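Trestavau Cell – Setup and Care Notes (README)
Category: Docs > Robot cells > Two-arm bench

These notes cover the two-arm cell at the Nusness workshop, known in the repo as trestavau. They are for whoever has to bring the cell up, keep it in shape or swap a part. The control code lives in the sirkska repository and has its own README.

**Status**

In regular use. Config revision 869. Both arms run the same firmware.

**Layout**

- 2 arms, facing each other across the tabletop
- 1 wrist camera per arm, looking out over the fingers
- frame of black aluminum extrusion
- controllers outside the frame

The arms are named `near` and `far` in the config. Near is the one closest to the door. Logs from before the move to Nusness use left and right, and those names do not map cleanly – check the serial number in the log header.

**Startup**

1. Clear the tabletop.
2. Move both arms by hand to the rest pose.
3. Power the controllers, far arm first.
4. Run `sirkska check --all` and wait for both arms to report.
5. Run `sirkska home`. Keep hands out of the frame until it finishes.

If one arm does not report, power it down and reseat the connector at the base before trying anything in software. Most missing-joint errors on this cell have been a cable.

**Finger alignment**

Do this after any finger change and every Monday before the first run.

Close the gripper with no load and look at the wrist camera view. The fingers should come together evenly, with the seam near the middle of the image. A thin gap along the seam is fine at the closed position. If one finger sits higher than the other, loosen its screws, press it square against the mount and tighten again.

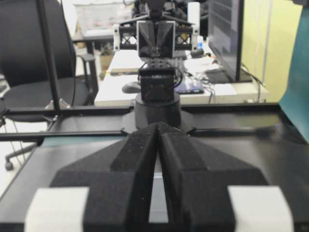

After that, save the closed position with `sirkska grip --set-zero`. The far arm needs the same treatment, and its zero is stored separately. Copying the value from one arm to the other does not work, even with new fingers from the same batch.

**Regular care**

- Base plate bolts: check by hand weekly, mark with paint pen after tightening
- Finger surface: wipe with a dry cloth, no solvent
- Servo cables: look for rubbing at the first joint
- Camera lens: air only

The last set of fingers was replaced at 3861 grip cycles, when the tips had started to round off. Expect less if you are handling anything with sharp corners.

**Known issues**

- The homing routine sometimes times out on a cold start. Run it again.
- `anghel` (the old logging tool) still writes to the wrong folder. Use the sirkska logger.

Tags: robot arm, gripper, maintenance, bench setup

14 shares | 2 comments

**benchrat** – Do you use thread locker on the finger screws? Ours back out after a few days.

**tk_lowe** – The note on reseating the base connector fixed my missing joint 3. Thanks.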